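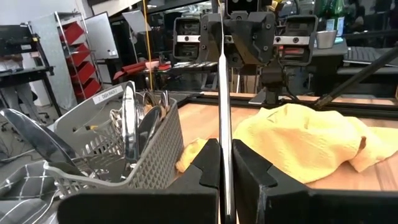
Bible Corner for Kids: Big Questions

What was the bread that fell from the sky?

Have you ever been so hungry on a long trip that you could not think of anything else? Then you know a little how the people of Israel felt. They had left Egypt, where they were slaves, and they were walking in a desert. A desert has no shops and no farms. After some weeks the food they carried was finished, and they began to grumble at Moses and his brother Aaron.

"In Egypt we had pots of meat and all the bread we wanted!" they said. They forgot, for a moment, how hard their life in Egypt was.

God heard them. He told Moses that He would rain down bread from heaven. You can read this story in the second book of the Bible, Exodus, in chapter 16.

What did it look like?

In the morning there was dew all over the ground. When the dew went away, there were thin flakes lying on the desert, like frost. The people looked at it and asked each other, "What is it?" In the Hebrew language this question sounds like "man hu", and many people think the name manna comes from there.

The Bible says manna was white like coriander seed, and it tasted like wafers made with honey. Coriander seed is small and round. Maybe your mum or dad has a jar of it in the kitchen, and you can ask to smell it.

How much could each person take?

Moses told every family to gather what they needed for one day. The measure was called an omer. An omer is a little more than two litres, but the experts do not all agree on the exact size, so please do not worry if your book has a different number.

Some people gathered a lot and some gathered only a little. When they measured it, the ones with a lot did not have too much, and the ones with a little had enough.

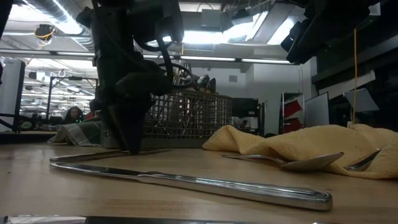
Manna did not have to be eaten in only one way. In the book of Numbers, chapter 11, we read that the people ground it in hand mills or crushed it in a mortar. Then they boiled it in a pot or made it into flat cakes. At your house you may put out a long table knife and some shiny silver spoons before the meal, but a family in the desert most likely ate their cakes with the fingers. The same chapter tells us the cakes tasted like something made with oil. I like to imagine the smell of them in the early morning, when the tents were still cool.

Why could they not keep it?

Moses said, "Do not keep any of it until morning." Some people did not listen. Perhaps they were afraid there would be nothing tomorrow. The next day their manna was full of worms and it smelled very bad! Moses was angry with them.

But there was one special day in the week. On the sixth day the people gathered two times as much, because the seventh day was the Sabbath, the day of rest. This time the extra manna stayed fresh all night. No worms, no bad smell. A few people still went out on the seventh day to look for some, and they found none.

How long did it last?

The people ate manna for 40 years, until they came to the border of the land of Canaan. Then it stopped, and they ate the food that grew in the land. Moses also told Aaron to put one omer of manna in a jar, so that the children who were born later could see what God had fed their families with.

Did you know?

The Lord's Prayer has the words "Give us today our daily bread". Many Christians think about manna when they say these words. You can find the prayer in the Gospel of Matthew, chapter 6. Psalm 78 calls manna "the grain of heaven", and I think this is a very beautiful name for it. 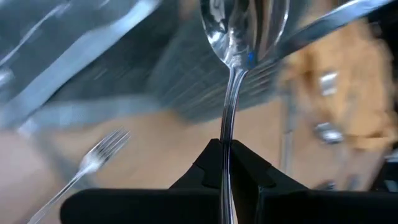
A spoon held upright, with its bowl at the top.

Something to make at home

Ask a grown-up to help you with honey wafers. You need 100 grams of flour, 30 grams of soft butter, two big spoons of honey and a small pinch of ground coriander. Mix everything with your hands. If the dough is too dry, add a little milk. Roll it very thin, cut small circles, and let the grown-up bake them until the edges are light brown. They will be hot, so wait before you taste! We do not know if real manna was like this.

Words to learn

Manna: the food God gave to Israel in the desert.
Omer: an old measure for dry things, such as grain.
Sabbath: the day of rest, the seventh day of the week.
Mortar: a strong bowl in which you crush seeds or grain.

Talk about it together

Why do you think it was difficult for the people to take only enough for one day? Is there something you find hard to share? What would you put in a jar for the children of your family to see many years later?

Written by Kipchumba Mwakalinga for the children's pages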